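The Long Road to a Folded Pair of Jeans

October 2019

Ask anyone what they want a robot to do at home and you can stop listening after the second word. Laundry, please. Cars that park themselves are all very well, but the pile on the bedroom chair is there every week, and it has been there for as long as people have owned more than one shirt.

So I went to see how close we are, and I came away happier than I expected.

Hammad Cheema runs a small workshop called Huvari, above a tile showroom, where the robots get nothing but cloth. Towels first, then T-shirts, and since June, trousers. On the morning I visited, his two-armed machine picked up a tea towel by one corner, felt its way along the hem to the next, gave it a gentle shake and laid it flat. I clapped. I really did! Cheema looked pleased, then told me to wait for the denim.

Denim is where it gets properly interesting. A plate stays the shape of a plate whatever you do to it, and a factory arm can grab the same plate all day long. A pair of jeans has a different shape every time it lands, with one leg half under the other, a pocket pulling this way and a thick seam pushing that way. The fabric is stiff enough to spring back and floppy enough to slump. A person sorts all this out with two fingertips and hardly a glance, while chatting about something else.

The machine took its time. It pinched a waistband, let go, pinched again and caught two layers instead of one, then set the whole lot down and began afresh. Of the 318 pairs Huvari had tried by the time of my visit, 20 had been folded from start to finish with no help from a human. That may sound feeble, but Cheema had the June figure written on his whiteboard, and it was a nought.

Mitsuko Takeda spent years looking after sewing lines before she joined Postley, which makes the soft fingertips Huvari uses. She likes to remind people how old this problem is. On her office wall she has a sewing machine advert dated 1857, promising to take the drudgery out of needlework, and she points out that somebody still has to feed the cloth in. "The stitching we solved," she told me. "Picking up one layer of fabric, and knowing it's one layer, we're still working on."

Her bet is that the shop floor will get there first. Amaral, a uniform hire firm, already has one of her grippers pulling overalls out of a bin and hanging them on a moving rail. The overalls are all the same cut and nobody minds a crease. Homes are harder: the light changes, the table has a cloth of its own, and there's furniture in the way.

What's moving things along is practice, and lots of it. Wodora, which trains the software, has gathered 3447 short recordings of cloth being pinched, lifted and turned over, and Takeda wants many times that, in as many different rooms as she can get.

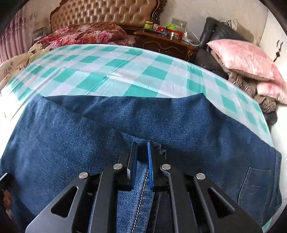
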